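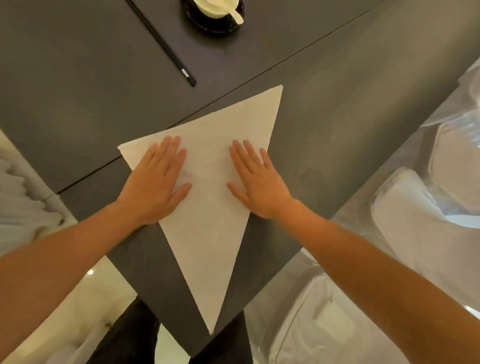 三角に折ったナプキンを、両手のひらで押さえる。奥には箸と受け皿

カテゴリー:導入・サービス/飲食・宴会/インタビュー

「人間って、紙を押さえるときに全然考えてないんですよ。でもロボットにはそこが一番つらい」

待ち合わせの喫茶店で席に着くなり、モスタファ・タヒリさんはテーブルの紙ナプキンを引き抜いて折り始めました。まだ注文もしてないのに!タヒリさんはUtsteadという会社で、卓上作業向けの双腕ロボット「Varnaner(ヴァルナネル)」の導入サービスを担当している方。11月から宴会場やレストラン向けのプランの受付が始まったと聞いて、上田まで会いに行ってきました。

私も昔、宴会場でアルバイトをしていたので、ナプキン折りにはちょっとうるさいんです(開店前にひたすら折る係でした)。なので最初に聞いたのは、やっぱりこれ。ロボットに折らせる意味、あります?

「よく言われます」とタヒリさんは笑います。「一枚だけなら人が折ったほうが速いです。うちの機械だと、いまは三角折り一枚に20秒かかりますから。でも仕込みの時間に誰も付いていなくていいなら、話は変わってきますよね」

20秒。うーん、正直遅い。私なら数秒で折れます、と言ったら「じゃあそれを夜の仕込みで毎日やりたいですか」と返されて、黙りました。やりたくないです。

■手本は、いつもの人がいつもの卓で

Varnanerのサービスは、本体の貸し出しと「手本づくり」がセットになっています。お店でふだん準備をしている人が、いつものテーブルで、いつもどおりに折る。その手の動きを目の高さに近いところから記録して、ロボットの学習に使うという流れです。プログラムを書ける人がお店にいなくても始められる、というのが売りだそう。

「手本は、上手な人だけに頼まないようにしています。上手な人って、失敗しないでしょう。角がずれて、あれっと思って直す、その直し方が欲しいんです」

これは意外でした。きれいに折れた回だけ残すのかと思っていたので。

「そういう時期もありました。きれいな手本ばかりで学習させたら、ちょっと紙がよれただけで止まってしまって。よれた紙を前にして、じーっと固まってるんです。かわいそうなくらい」

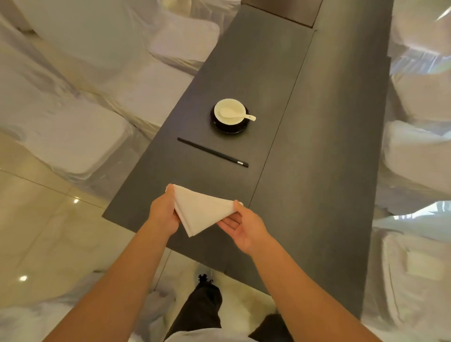 両端をつまんだナプキン。黒い受け皿には、れんげを入れた白い器

宴会向けのプランでは、一つの折り方につき2000回分の手本が基本。多いなあ、と思わず声が出ました。お店の人に全部やらせるんですか?

「いえいえ、怒られますよ(笑)。ほとんどはこちらのスタッフが折ります。お店の方には、そのお店の癖がわかる分だけお願いしています。器の位置とか、折る人が立つ場所とか。似ているようで、お店ごとに全然違いますから」

癖といえば、食器を先に並べてから手前でナプキンを折るお店もあれば、別の台でまとめて折って運ぶお店もありますよね。私がいたところは後者でした。タヒリさんによると、機械にとっては別の台のほうがずっと楽。ただ、箸や器がもう置いてある卓でも折れないと使えない、という声が多くて、今のプランでは両方に対応しているそうです。

「箸が近くにあると、腕をどう引くかが難しいんです。折るのに夢中で、肘が器に行っちゃう。人間の子どもと一緒ですね」

■苦手なのは、卓の継ぎ目

じゃあ、今いちばん困っていることは何なのか。もっと複雑な、扇とか王冠みたいな折り方かと思いきや、返ってきた答えは「テーブル」でした。

「宴会場って、テーブルを二つくっつけて長くしますよね。あの継ぎ目です。ほんの少し高さが違うだけで、紙の端が引っかかる。人は指先でわかるので、手前にずらすか、そのまま上から押さえるか、勝手に選んでるんです」

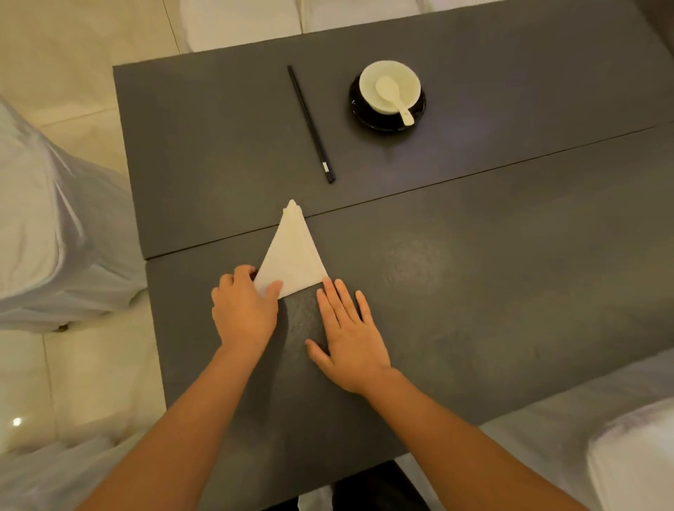 ああ、言われてみれば!私も継ぎ目の上では折らないようにしていた気がします。誰かに教わった覚えもないのに。タヒリさんはこういう「教わってないのにやっていること」を集めるのが楽しくて仕方ないらしく、ここから話がどんどん速くなりました。

左手で角を押さえている間、右手は何をしているか。タヒリさんに言わせると、この「遊んでいるほうの手」が曲者なんだとか。「卓に軽く置いてあるだけに見えて、次に行く場所の近くでちゃんと待っている人が多いんです。ロボットの場合、用のない手を遠くへ引っ込めてしまって、戻ってくるのに時間がかかる。20秒のうち、けっこうな部分がそれです」

もう一つ、折り目のつけ方。端から端まで指を滑らせる人もいれば、手のひらでぎゅっと押さえるだけの人もいます。紙ナプキンは強くこすると毛羽立つので、Varnanerは今のところ押さえる派。私は完全に滑らせる派なので、ちょっと寂しい気もしますが、仕上がりを考えたら向こうが正解かもしれません。

とがった先をつまんだまま、もう片方の手で下の折りを整える動きも、見た目よりずっと手強いそうです。「つまむ力が強いと先がつぶれます。弱いと、反対の手が引っ張ったときに逃げる。左右の手が相談しながらやってるんですよ、人は」
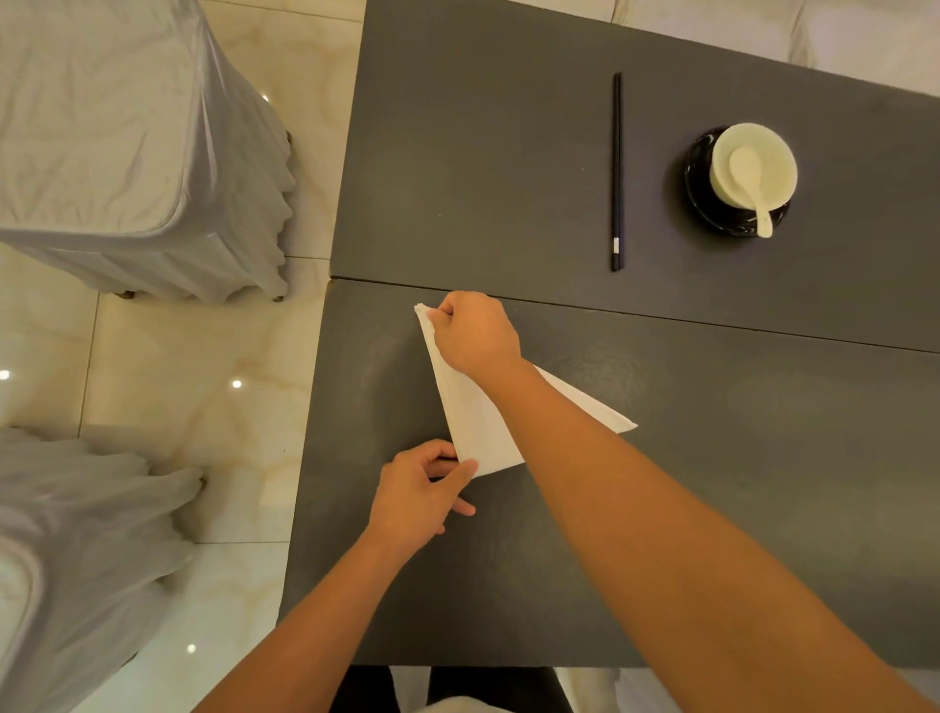
■気になる料金と、向いていないお店

はい、お金の話です。基本プランは月28万円で、本体の貸し出し、手本づくり、設置後の調整まで込み。折り方を追加するときは別見積もりになります。安くはないです。個人のお店にはまず無理だと思います、と遠慮なく言ってみました。

「無理だと思います」とタヒリさん。即答でした。「月に3000枚より少ないなら、うちは勧めません。営業には内緒ですけど」

内緒と言いつつ、書いていいという許可はもらっています。

すでに申し込んでいるのは、同じ上田にある宴会場Hodolo。担当の方は契約の前に、ロボットの音がどのくらいするのかをずいぶん気にしていたそうです。準備中の部屋の隣で、別のお客さんが食事をしていることがあるからですね。音については、腕の速さを落とす「静音」の設定があるとのこと。ただし当然、一枚あたりの時間は延びます。どれだけ延びるかは調整中で、数字はまだ出せないと言われました。

布のナプキンはどうなんでしょう?

「布は、紙のプランとは別に考えてください。柔らかさが全然違うし、洗うたびに変わるので。やれますとは、まだ言いません」

ここは個人的にいちばん期待していたところなので、ちょっと残念。でも、できないことを先に言ってくれる人の話は聞いていて気持ちがいいです。

申し込みの前には、お店の卓の寸法と、ふだん使っているナプキンの現物を送ってほしいそうです。「写真じゃなくて、紙そのものを。同じ白い紙でも、手触りがみんな違いますから」

帰り際、タヒリさんが話しながら折っていた一枚を見せてもらったら、角がきれいにずれていました。指摘すると「いい手本でしょう」と言って、開いて、また最初から折り直していました。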